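Start | Notizbuch | Färben | Werkstatt | Archiv
Suche im Notizbuch … Los

22. Februar 2023
Indigoküpe, zweiter Ansatz

Küpe nach dem Rezept von Flovard angesetzt, diesmal im 40-Liter-Fass. Der erste Ansatz war nach zwei Färbegängen erschöpft, der pH-Wert zu tief. Heute mit Kalk nachgestellt und über Nacht zugedeckt. Oberfläche am Morgen kupfrig, darunter gelbgrün.

Baumwolle von Skirner, 200 g je Probe, vorher ausgekocht. Drei Züge zu je fünf Minuten, dazwischen an der Luft vergrünen lassen. Nach dem dritten Zug mittleres Blau, an den Falzkanten heller. Beim nächsten Mal den Stoff im Bad mehr bewegen.

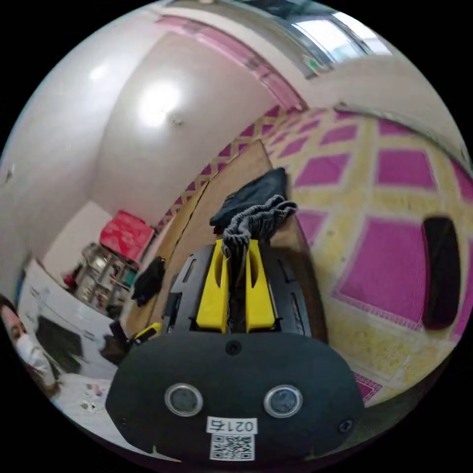
Gelbe Finger, Etikett 0217.

Küpentemperatur fiel am Nachmittag auf 26 Grad, danach nahm der Stoff kaum noch an. Fass in die Decke gepackt, Heizstab bestellt. Für den Auftrag Ogunleye (Bettwäsche, einfarbig) reicht die Tiefe noch nicht. Liefertermin ist April, bis dahin zwei weitere Ansätze. 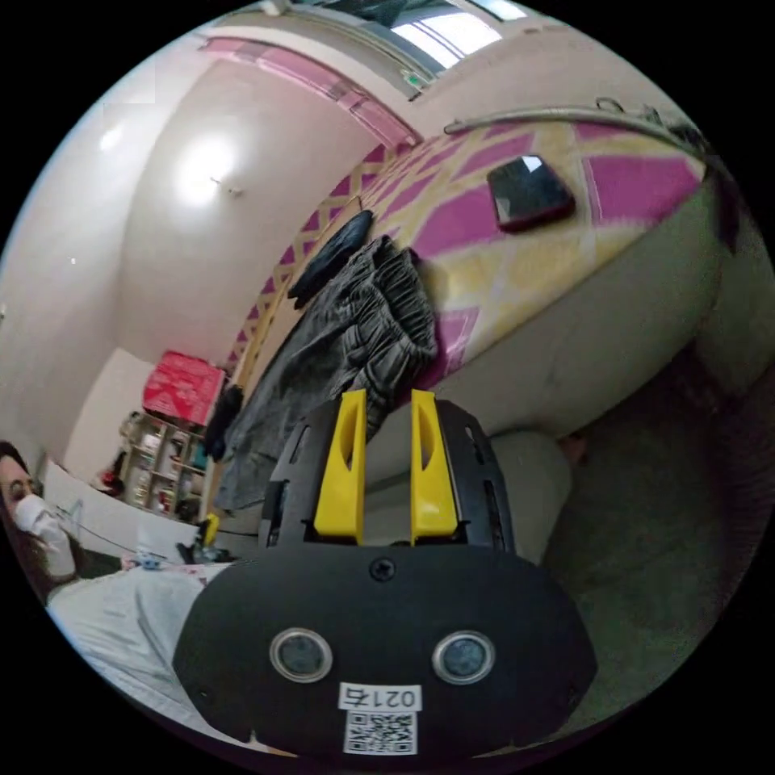 Warum blutet das Blau beim ersten Waschen aus?
Meist sitzt loses Pigment auf der Faser. Zu lange Züge in einer schwachen Küpe verstärken das. Kurz tauchen, oft wiederholen, am Ende mit etwas Essig spülen.

Offen: Lichtechtheit, Streifen liegt am Südfenster.

Kommentare (2)

kuepenfass: Kalk oder Soda? Mit Soda wurde es bei mir fleckig.

hover_werkstatt: Bei uns hält die Küpe mit Fruktose länger. Löffelweise nachgeben und eine Stunde warten.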